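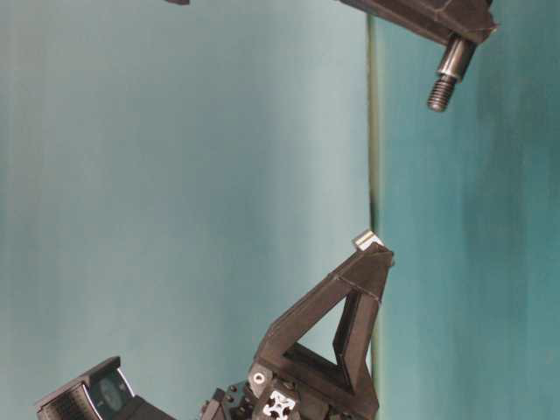 Wanted: people who doubt that a bolt is just a bolt

Skidamell is looking for 30 participants for a sorting and fitting study at our workshop in Flandusberg, starting in March. You will be handling threaded fasteners, mostly short metal ones with a plain shank and a narrower threaded end, and telling us which you would trust and which you would send back.

We should say at the outset that we are not convinced by the claim we are testing. A supplier, Elero, says that a person with no training can spot a damaged thread by eye in a few seconds. Kilian Danzer, who runs our stores, has rejected 171 parts that other people had passed, and he thinks the claim is rubbish. He may be wrong too. His own sorting has never been checked by anyone.

What you would do
Sort a tray of 300 parts under a bench lamp. Have a break. Sort them again in a different order. After that, fit a few by hand into a test block and write down how each one felt. Please use your own words. "Fine" is not much use to us.

Who we want
Anyone over 18 with steady hands and reasonable eyesight, glasses welcome. Shop experience is allowed but please don't expect it to help. If you are the sort who agrees with whatever the person in charge seems to want, this probably isn't for you.

What you get
A paid morning, from 9 am until 1 pm, with lunch and bus fare. No certificate, and no promise of a job afterwards. We will send you the results whichever way they go, including your own score if you ask for it.

To apply, write a few lines to Theophilus Ofori at the workshop office. Tell him about something you bought that did not do what the packet said. CVs will not be read.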